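July, packing notes, paper bags and bins

Started 8:40. Siham had already cut the tape on the second Pudness carton, so we have both lots open now. The bags from the first lot are the ones that tore along the side seam last month. The second lot is supposed to be heavier paper. By hand I can tell them apart with my eyes closed, the new ones are stiffer and make more noise.

Put the kitchen scale back on the shelf by the window and zeroed it. It drifts when the sun gets on it after lunch, so all weighing in the morning from now on. Fill for today is the dried beans from Rebane, 500 g a bag, scooped and leveled by hand. Sveva did the scooping, I did the folding.

Fold method, written out since we keep doing it differently:
Open the bag fully, push the bottom corners out with two fingers.
Fill, tap twice on the bench, do not shake.
Press the air out from the bottom up.
Fold the top down once, wide, then once more, narrow.
Run a thumbnail along the second fold.
No staple. The staples were catching on the neighboring bag.

Sveva folds three times. It looks better but the top gets thick and the bag leans. We agreed on two folds for this batch and will look at three again if the tops start opening.

Old lot first, to use them up. Seams held on most of them with the beans. The ones that went all went in the same place, low on the glued side, near where the bottom panel is tucked under. Kept three of the torn ones flat in the blue folder with the seam side up. Siham thinks it is the glue and not the paper, as the paper next to the tear is whole. She is going to write to Pudness and ask whether they changed the glue between lots. I would like the answer before we order again.

New lot. No tears this morning. They do not want to stand up when empty, they tip toward the glued side, but once there is something in the bottom they are fine. The crease across the bottom panel is off center on a good number of them. Does not matter for strength, it matters for how they sit side by side.

Humidity in the room was 70 percent when I looked at the dial at ten. That is high for here. Both lots felt soft by then and the folds were not holding as crisp as first thing. Moved the open cartons to the inner room and put the lids on. Note for everyone: close the carton when you take a handful out. Yes, me too.

Bins. Sveva wants to stop using the cardboard trays from Drernov. I agree. They soak up anything spilled and the corners go after a few weeks. The frosted plastic ones have the right footprint, they can be wiped, and they stack if you turn every other one. Against them: they cost more, and the bags slide around on the plastic floor until the bin is full enough to hold them in place. Tried a sheet of shelf liner under the first row. It helps with the sliding but then it has to come out for washing, and it curls.

Packing order that worked best in the plastic bins: first bag in the far corner, glued side to the wall, then along the long side, then the next row with the glued side facing the first row's fronts. Last one goes in on its edge and gets turned upright once it is down. If you put the last one in upright it scrapes its neighbor and pulls the fold open.

Break at 11. Coffee grinder is making the noise again.

After the break, second half of the new lot, same fill. Sveva swapped to folding, I scooped. My leveling is heavier than hers by a few grams, every time. Not worth chasing but I have put it here so that the weights make sense when someone looks at the sheet and sees the step in the middle.
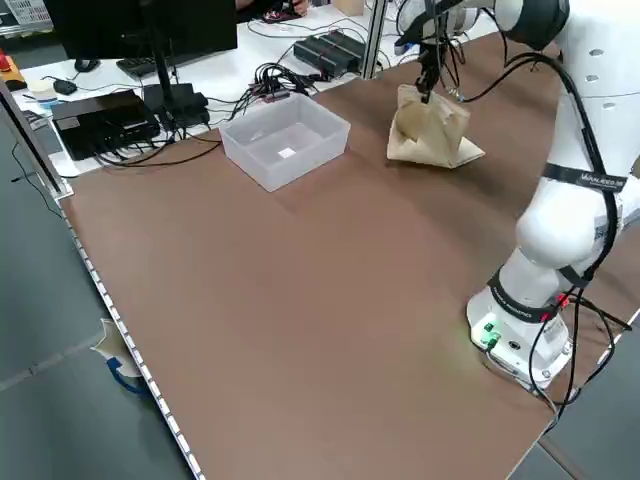 Crumpling is what I want to get a handle on next, how much a bag can be squashed and straightened before the paper gives. We have been treating any creased bag as scrap, which is wasteful when the seam is fine. For a rough grading I would call the tan one over the table a "well crumpled" bag: creased, with the folded bottom flared out into a rough triangle. Anything in that state should be squared up by hand on the bench before it goes in a bin, or it takes the room of its neighbor as well. Siham suggests a grade between that and "as new" for bags with creases only in the top part. Fine by me, provided we can all sort them the same way without talking about it.

Labels. The Pornden roll is nearly finished. The glue on those is too good, they take the top layer of paper off if you have to move one. Try the plain removable ones from the drawer on the next batch. Label goes on after folding, low on the front, never across the fold.

To do:
Siham: letter to Pudness on the glue, with the torn ones.
Sveva: price on more plastic bins, same size, and ask if the lids are sold separately.
Me: tidy the weights sheet, mark where we swapped.
Whoever is in first: read the humidity dial before opening a carton and write it on the board.

Swept up at 12:30. Beans under the radiator again.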